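Noltard evening course, Talmud for the workplace and home
Fri 5 January, notes for session on the four guardians (shomrim)

Bring the reader. Text is Bava Metzia, mishnah 7:8, plus Shemot 22:6-14. Didn't finish the verses in November so quick recap first, then the borrower, then cases in pairs.

## Recap: the four

Mishnah lists four people who hold someone else's thing:

- **Unpaid guardian** (shomer chinam). Does a favour. Swears and is exempt for theft, loss, accident.
- **Paid guardian** (shomer sachar). Pays for theft and loss. Swears on accidents.
- **Hirer** (socher). Pays to use it. Same rule as paid guardian in the mishnah. Reader p. 45 has the minority view.
- **Borrower** (shoel). Uses it for free. Pays for nearly everything, accidents included.

All four pay for negligence (peshiah). Students always forget this one, write it at the top of your page.

Basic pattern: who gets the benefit? Unpaid guardian gets nothing out of it, so lightest duty. Borrower gets all of it, heaviest. The two in the middle both share the benefit with the owner, which is why they sit together.
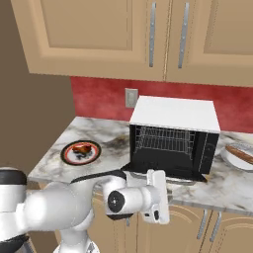
## Where the Torah text says this (and where it doesn't)

The verses do not name four types. Three passages:

1. 22:6-8, "money or vessels to guard", stolen, oath. Read as unpaid.
2. 22:9-12, "donkey or ox or sheep", dies, is hurt or is carried off. Stolen = pays. Read as paid.
3. 22:13-14, "if a man borrows", then a half line on hiring at the end.

Plain reading of 1 and 2: the difference could be the *kind of object*. Household things are kept in the house, animals go out to the field and need more watching. The Gemara goes by payment instead. Several medieval commentators notice the gap and try to close it: people usually guard vessels free and usually pay a herdsman. Is that convincing? Five mins discussion. Don't spend longer, we did last year and lost the whole evening.

## The borrower

Two exemptions. Learn both.

**a) Be'alav imo, "its owner is with him".** 22:14. If the owner was working for the borrower at the time of borrowing, no payment. Note *at the time of borrowing*, he doesn't have to be there when the thing breaks. No easy reason for this law. Some call it a decree of the text, others say an owner who is present is partly looking after his own. Source sheet, lines from 96a.

**b) Meitah machmat melachah, "died through the work".** 96b. Animal died doing the ordinary work it was borrowed for. Exempt. Owner lent it to be used, "I did not borrow it to stand it under a canopy".

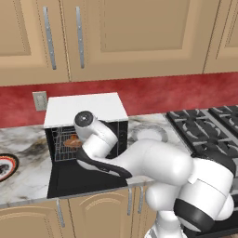 The second exemption is the one that matters for modern cases, and the limit is on *ordinary* use. Borrowed for ploughing and it died ploughing: exempt. Borrowed for ploughing, taken on a long road instead, different story. Now put it in a kitchen. You borrow a small toaster oven like this one, door that folds right down on to the counter, wire rack, something orange-brown on the rack. Heating element burns out mid-bake. Ordinary use, exempt. Suppose you stand a full casserole dish on the open door and the hinge goes. Was it lent for that? Most of you will say no, and then it's the borrower's to pay. Harder: the hinge was already weak and neither side knew. Who has to prove it? Look at the discussion of witnesses before you answer.

## Cases for pairs (pick two)

- Car park at Nonby, ticket says "no responsibility taken". Paid guardian with a condition? Mishnah 7:10 allows conditions. Does a printed ticket count as agreeing to one?
- You leave a coat with the Skjelbred dry cleaner. Craftsmen are paid guardians (6:6), but what changes when he says "take what's yours and bring money"?
- Neighbour says "leave it in front of me". Did he accept anything at all? Compare "leave it in front of *you*".
- Hired carpet machine, £45 for the weekend, stolen from a locked van. Hirer pays for theft. Does the lock help him? When does theft become accident?

## For next time

Read 7:9, wolves and bandits. One wolf is not an accident, two wolves are. Why? Write 700 words max, no more please, I do have to read them all. Any translation is fine but say wich one.

Glossary for tonight: *shomer* guardian, *peshiah* negligence, *ones* accident beyond control, *shevuah* oath. Teh spelling in the reader is different in places (onus / oness), same word.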